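Häufige Fragen zum Grirunum-Mietpaket

1. März 2021
Von Rafia Hashmi

Seit ich über das Mietpaket von Grirunum schreibe, trudeln hier ständig Mails ein. Also sammle ich die Antworten mal an einer Stelle!

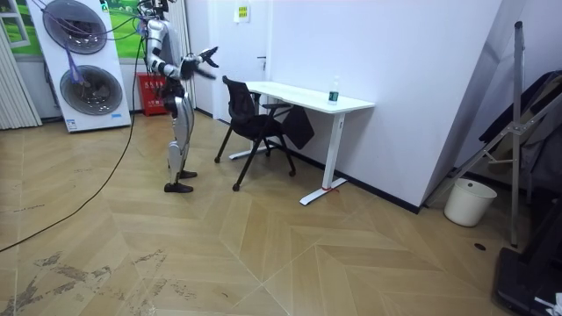

Die meisten von euch wollen zuerst wissen, was das Ganze kostet, also fange ich damit an.

Was kostet die Miete?
1205 Euro im Monat, Einweisung inklusive. Der Transport kommt obendrauf und hängt davon ab, wie weit ihr von Lalden weg seid. Ich fand den Preis erst happig, aber die Wartung ist eben schon drin.

Wie lange muss ich mich binden?
Mindestens drei Monate. Danach könnt ihr mit zwei Wochen Frist kündigen (per Mail reicht, hab ich extra nachgefragt).

Brauche ich Programmierkenntnisse?
Für die fertigen Abläufe nicht. Die startet ihr am Laptop, das hatte ich an einem Nachmittag drauf. Wer eigene Bewegungen anlegen will, sollte ein bisschen Python können - oder jemanden kennen, der es kann. Bei mir war das Noman Jadoon, danke nochmal!

Wie viel Platz muss ich freihalten?
Grirunum will eine freie Fläche von 4 mal 3 Metern, ohne Teppich. Kabel bitte so führen, dass keiner drüber stolpert. Klingt banal, ich hab's trotzdem zweimal geschafft.

Gibt es die Anleitung auf Deutsch?
Ja, seit November. Das Kapitel zur Kalibrierung ist leider noch ziemlich holprig übersetzt, da lese ich lieber das englische.

Und wenn was kaputtgeht?
Normaler Verschleiß geht auf Grirunum, Sturzschäden nur mit Zusatzschutz. Den würde ich nehmen! Mein Ansprechpartner beim Support war Hammad Satti, Antwort kam immer am selben Tag.

Kann ich das Gerät später kaufen?
Geht, zwei Monatsmieten werden angerechnet. Ich überlege selbst noch - fragt mich im Sommer nochmal.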